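Govora – Hultham, Sunday: who are you taking?

Print this page | E-mail this thread

northstand_9
Home win for me. Govora have looked sharp since August and I just love how they press early. Hultham played extra time midweek so I'm guessing heavy legs after the break! Anyone else on 2-0? 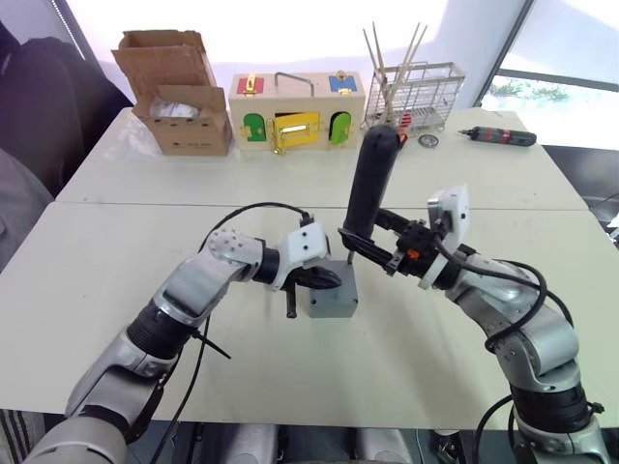
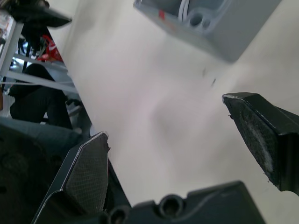
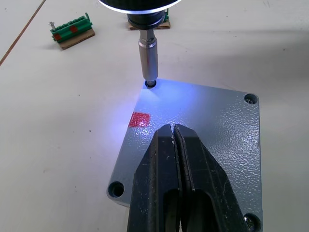
Two arms over the white table, then the gripper fingers and the gray plate close up

lefty867
Nope. You said the same before the Vernetti Cup game and I lost my lunch money (still sulking). Hultham sit deep, soak it up and nick one from a corner. I'm going 1-1.

northstand_9
That cup game was half reserves though – doesn't count!

offside_again
Is Hauser Park even open on the east side yet? Last time they squeezed 133 of us into the corner and I watched most of it through a fence.

lefty867
East side's open, my brother got tickets there. Kickoff moved to 4 pm, by the way.

mudflap
Can't agree with either of you. Govora's back line is slow, and over 2 goals looks like easy pickings to me. Both teams score and Hultham win it late. I've had that feeling all week, and yes, I had it last week too.

northstand_9
Slow?? They've let in two at home all season. Show me one striker at Hultham who worries you.

mudflap
The tall kid off the bench. Watch him on set pieces.

offside_again
Draw for me then, I'll be behind the goal with a pie.

Print this page | E-mail this thread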